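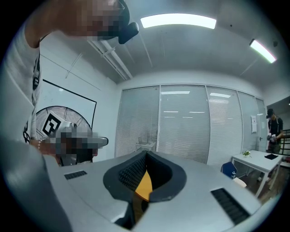
Workshop Practice Notes: Hand-Held Grippers

Issued 8/29/26. Prepared by Ilse Seidel and reviewed by Henrike Janssen for the Ominden workshops. These notes replace sheet 7 and apply to every bench where hand-held grippers are used.

Before work begins

Clear the tabletop of cups, loose screws and offcuts. Drink bottles are to be kept off the work surface and closed when not in use.

Wipe the rubber edges of the gripper opening with a barely damp cloth. Do not use solvent. Foam linings are brushed clean with a soft paintbrush and never soaked.

Keep ventilation grilles uncovered. Tape, labels and sleeves must stay clear of the slats.

Marker tags must be flat, clean and firmly fixed. A tag with a lifted corner or a scratched pattern is to be replaced before the tool is used again. Spares are in drawer 9.

During work

Tie back long hair and secure loose straps. Bracelets and watches should be removed where they could catch on the tool.

Floor fans may be used in warm weather, provided the guard is fitted and the cord runs along the wall. Do not point a fan at paper, light fabric or fine sawdust.

Close the blinds when low sun reaches the bench. Glare on a marker tag is a common cause of poor tracking.

Persons working side by side should agree on who moves first - a spoken word is sufficient. Keep fingers out of the gripper opening at all times, including when the tool is switched off.

After work

Return each gripper to its own shelf with the opening facing up. Nothing is to be stored inside it.

Record any cracked housing, worn rubber or loose screw on form 769. Damaged tools go in the repair bin - not back on the shelf.

Wall-mounted cable covers are checked each October. Loose brackets noticed at other times should be reported to the workshop office.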